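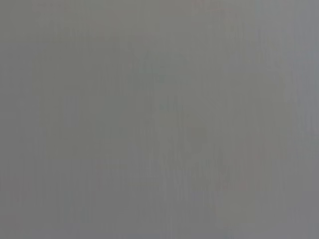 Gray, up close

Kitchen tips, August batch

Grease on cabinet doors
Dish soap, warm water, soft cloth. Wipe, wait 5 minutes, wipe again. Dry with a towel or you get streaks.

Stained plastic bowls
Baking soda paste, leave it 30 minutes, rinse. Tomato stains need two goes. Set them in the sun after, helps alot. No steel wool on pink or pale ones, scratches show.
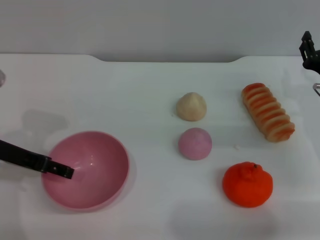

Smelly drain
Kettle of hot water, then vinegar. Wian Ndlovu swears by salt too. Havent tried it.

Sticky drawers
Rub a candle stub on the runners. Done.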